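4.2 Oiling a worn table top

The Clodora hard oil is for indoor wood only. Before you start, read the safety sheet which is packed under the lid.

1. Remove the old wax with a dry cloth and a plastic scraper.
2. Sand along the grain, always in the same direction.
3. Take away all dust. Stir the oil for 3 minutes, do not shake it.
4. Put a thin coat with the flat brush and wait 18 hours.

Note: One can of 1000 ml is enough for roughly two coats on a large table. 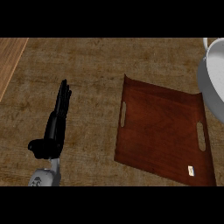 Brown wooden top with darker and lighter patches.

Patches like these can take the oil at different speed. Wipe away what stays on the surface after the first coat, then continue with step 5.

5. Apply the second coat in the same manner.

CAUTION: Cloths with oil can start to burn by themselves. Keep them in water in a closed metal box.

For the matte finish, order part 613.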